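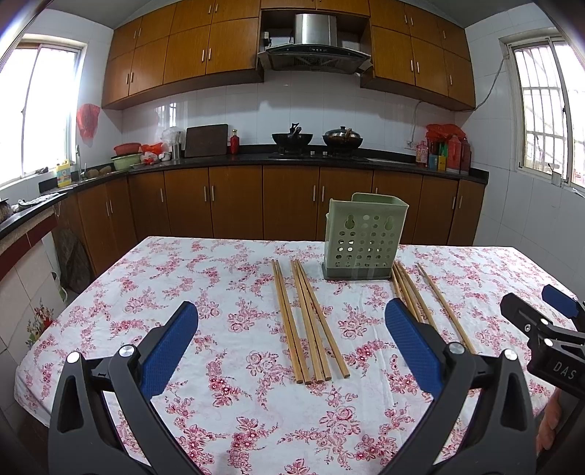
Kirsten Skov wrote in after the last issue to ask why I keep going on about office leases when half my readers work from their kitchens. Fair question, Kirsten! My short answer is that plenty of you are still paying for a room you hardly sit in, and I was one of you until last June.

I had a lease at Overgaard, a pretty little business park with terrible parking, and I'd signed it mostly so Cuketti would take my calls. They wanted a supplier with a street address and a door, and I gave them one. Over the whole lease they visited 2 times. The second visit was to borrow our restroom on the way to the airport.

When the renewal came through (up 21 percent, thank you very much) I sat down with my bookkeeping and looked at who had ever walked in. Mostly couriers. Ganico, my biggest account by a mile, had never asked where I worked at all, and when I told them I was giving up the space their buyer said she hadn't known I had one.

So I handed it back. I kept a mailing address, which costs me 34 dollars a month, and I rent a meeting room by the hour when I need to look grown-up. The one thing I underestimated was storage. If you sell anything you can touch, price out a unit before you give notice, and read the part of your lease about restoring the walls, oh boy, read that part twice.

Brutum, the desk booking service a few of you have asked me about, is on my list for next time. I've only used it for two bookings so far and one of them was double-booked, so I'd like a few more tries before I say anything mean. If you've used it, hit reply and tell me how it went.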